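원격 조작 시연 데이터 모으기, 두 번째 기록

2020년 9월 12일

지난 글에서는 팔을 직접 손으로 잡고 움직여서 동작을 가르치는 방식까지 썼다. 이번에는 원격 조작으로 넘어간 뒤의 이야기다. 프로젝트 이름은 그대로 Linano이고, 조작용 소프트웨어는 Clumura를 쓰고 있다.

손으로 잡고 가르치는 방식은 시작하기가 쉽다. 팔의 중력 보상을 켜고 손목을 잡아 원하는 데로 끌고 가면 관절 각도가 그대로 기록된다. 문제는 내 몸이 카메라에 계속 들어온다는 점이었다. 시연 영상에는 내 팔과 어깨가 찍히는데 로봇이 혼자 움직일 때는 그게 없다. 첫 모델은 학습 때 손실이 잘 내려갔는데 막상 돌려 보면 물건 앞에서 멈춰 있었다. 원인이 이것 하나라고 확신은 못 하지만, 방식을 바꾸는 쪽이 빠르겠다고 판단했다.

원격 조작은 똑같은 구조의 작은 팔을 내가 잡고 움직이면 로봇 팔이 따라오는 형태다. 처음 이틀은 거의 연습만 했다. 힘이 손에 전달되지 않아서 어느 정도 쥐었는지 눈으로만 판단해야 한다. 너무 세게 쥐면 Clumura가 전류 제한으로 그리퍼를 풀어 버리고, 약하게 쥐면 들어 올리다가 미끄러진다. 지금은 그리퍼 닫힘 속도에 상한을 걸어 두었다. 답답하지만 실수가 줄었다.

과제는 냉장고에 용기를 넣고 꺼내는 것이다. 순서는 이렇게 정했다.

탁자 쪽에서 출발 자세를 잡는다.
용기를 쥐고 냉장고 칸 높이까지 올린다.
칸 앞에서 한 번 멈추고 각도를 맞춘다.
안으로 넣고 그리퍼를 연 다음 곧게 뒤로 뺀다.

세 번째 단계의 멈춤은 나중에 넣었다. 멈추지 않고 한 번에 밀어 넣은 시연은 사람마다, 날마다 궤적이 제각각이라 학습이 잘 안 됐다. 다만 너무 오래 멈춰 있으면 모델이 가만히 있는 것을 배운다. 그래서 움직임이 없는 구간은 저장한 뒤에 잘라 낸다.

지금까지 녹화한 시연은 129개다. 그중 16개는 버렸다. 대부분 용기를 놓쳤거나 통신이 끊긴 경우다. 실패한 뒤 다시 집어서 끝까지 간 시연은 버리지 않고 따로 표시해 두었다. 복구 동작도 배우게 하고 싶어서인데, 섞는 비율은 아직 정하지 못했다. 하루에 30개쯤 하면 집중력이 떨어져서 그 뒤로는 쓸 만한 게 잘 안 나온다.

유리병은 생각보다 까다롭다. 투명한 부분은 깊이 값이 자주 비고, 뒤에 있는 흰 냉장고나 벽이 그대로 비친다. 결국 깊이 정보는 빼고 컬러 영상과 관절 값만 쓰기로 했다.

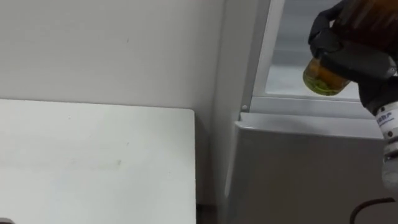 병이 기울어진 채로 칸 앞까지 오면 손목을 돌려 세워야 하는데, 조작하는 쪽에서는 이 회전이 제일 어렵다. 내 손목이 먼저 한계에 닿는다. Clumura에 클러치 기능이 있어서 페달을 밟고 있는 동안은 로봇이 따라오지 않는다. 그 사이에 내 손을 편한 자세로 되돌리고 다시 이어서 돌린다. 페달을 떼는 순간 두 팔의 자세 차이 때문에 튀는 일이 있어서, 연결되는 시점에 보간을 짧게 넣었다.

케이블도 신경이 쓰인다. 손목을 크게 돌리면 선이 당겨지는 방향이 있어서 그쪽 회전은 소프트웨어에서 막아 두었다. Illeck에서 산 케이블 가이드를 달아 봤는데 팔꿈치 쪽은 괜찮고 손목 쪽은 별로였다.

다음에는 출발 위치를 조금씩 바꿔 가며 더 모을 생각이다. 지금 데이터는 거의 같은 자리에서 시작해서, 용기를 손바닥 하나만큼만 옮겨도 모델이 헤맨다. Montes라고 이름 붙인 평가 스크립트는 아직 성공 여부를 내가 손으로 입력해야 한다. 이것부터 고치고 결과를 올리겠다.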